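HOUSEHOLD TEXTILES: CARE AND HANDLING
Unit 4: From basket to drum
Handout for the practical, Prurkham annexe

Scope

The unit covers the handling of small mixed loads between the point of collection and the closing of the machine door. Drying and pressing are dealt with in Unit 5. Students should have read the Briltunton notes on fibre identification before the session, as the terms used there are not defined again.

4.1 The basket

A basket for carrying worn clothes has two requirements: air must pass through the walls, and the rim must bear the weight of the contents without cutting into the hands. Perforated plastic meets the first. A closed tub does not, and damp items left in one overnight will smell of mildew by morning. A thick rim meets the second. The basket is held by the rim on both sides and kept level, close to the body.

Fill the basket loosely. For the practical the load is deliberately small, so that each item can be seen and identified without turning out the rest. Items are not folded at this stage. Folding traps grit along the crease and has to be undone at the machine in any case.

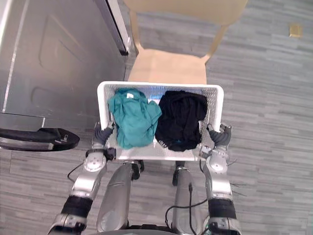 4.2 Sorting

Sort by colour first, then by fibre, then by degree of soiling. The usual three heaps (white, light, dark) are adequate for most households. The difficulty lies with strong mid-tones such as teal, bottle green and wine. These are treated as darks for the first few washes, when loose dye is most likely, and may be moved later if the water runs clear in the test given in 4.3.

Teal with black is an acceptable pairing at 30 degrees. Teal with white or cream is not. Black items are turned inside out before loading, which limits surface wear and protects any printed detail. The sewn-in label is read at the same time. Where the label is missing or illegible, assume the most delicate fibre the cloth could reasonably be and wash accordingly.

4.3 Test for loose dye

Wet an inside seam allowance with warm water. Press a piece of white cotton against it for one minute under a flat weight. Any transfer of colour means that the item is washed alone. Record the result on the sheet, form 2624, in the column headed "Bleed". Use the words none, slight or marked. Do not write "OK".

4.4 Loading a front-loading machine

Place the basket on the floor to one side of the door, clear of its swing. Check the drum by hand for items left from the last load; a single sock is easily missed against the back. Wipe the inside of the door seal.

Items go in one at a time. Each is lifted from the basket, shaken once, checked at the pockets and passed through the opening with the bulk of the cloth gathered together. Sleeves and straps are the parts most often left hanging. A strap caught between the seal and the glass will hold the door slightly open, and on most machines the latch will then refuse to engage. On others it engages and the machine leaks.

A dark item should be followed by eye all the way into the drum. Black cloth on a dark seal is hard to see, particularly with the operator's own shadow across the floor and the front of the machine. Stand slightly to the side where the light allows.

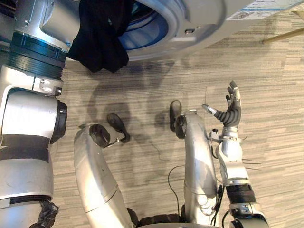 Kenna Aitken

Drum capacity is quoted by dry weight. For cotton the drum may be filled to about 80 per cent of its volume, leaving room for a flat hand above the load. Synthetics are filled to half. A load of one or two garments is permitted in the practical but is poor practice at home: the drum cannot balance it well and the spin may be cut short.

4.5 Closing the door

Run a finger round the seal before closing. Push the door until the latch clicks. If it does not click, open it and look at the latch slot for lint or thread before trying again. Do not lean on the door.

4.6 For the next session

Complete the sorting table for the Doležal sample set and bring form 2624 with it. Murdo Matheson will mark both. The Bostumura reading (May reprint, section on reactive dyes) is optional for those not taking the dye module.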